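Call for participants: two-handed household tasks, second round

Posted October 13, 2026

The Stalturari study is looking for 33 people who would be willing to spend a little time doing chores with us, and we do mean ordinary chores, the kind you would be doing anyway. You do not need to know anything about robots. If you have ever cleared a cluttered surface while thinking about something else, you already have the skill we want to learn from.

A few words on what we found in April, so you know what you would be joining. In our first round, people worked with one hand-held gripper, and the robot at our Revgate lab learned from 2,000 recorded attempts. It became quite good at picking things up and rather poor at putting them anywhere sensible. When we let people use a gripper in each hand, so that one could hold a container while the other brought something to it, the robot needed far fewer tries to learn the same job. We would now like to see if that holds up in real homes, with real furniture and everybody's own way of doing things.

The grippers in use at home, during tidying around a table or an ironing board:
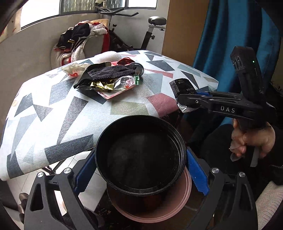
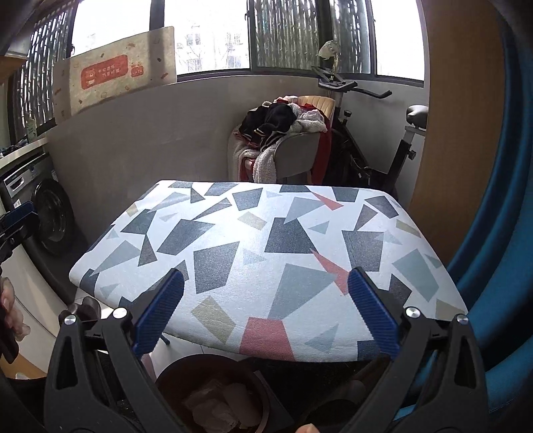 Rizwan Miah wrote to us after his own sessions that the first few minutes felt like eating with somebody else's chopsticks, and that after a while he stopped noticing the grippers and started getting annoyed at his own clutter instead. He asked us to add that your forearms will know about it the next day, and that he would have liked a longer break in the middle. We have made the break longer.

What taking part involves: 2 visits to your home, each lasting 60 minutes including the break, at a time that suits you. We bring the grippers, show you how to squeeze and release, and then mostly keep quiet while you work. Please don't clean up for us beforehand! Drop things, change your mind, start over; all of it is useful to the study.

You should be 18 or older and comfortable using both hands for light work. Left-handed people are especially welcome, as we had very few last time. Every participant receives a Sultana gift card after the second visit, and you may stop whenever you like and still keep it.

To sign up, or just to ask a question first, write to Elikem Agbenyega at the Flondumine home tasks group and mention which rooms you would be happy to work in.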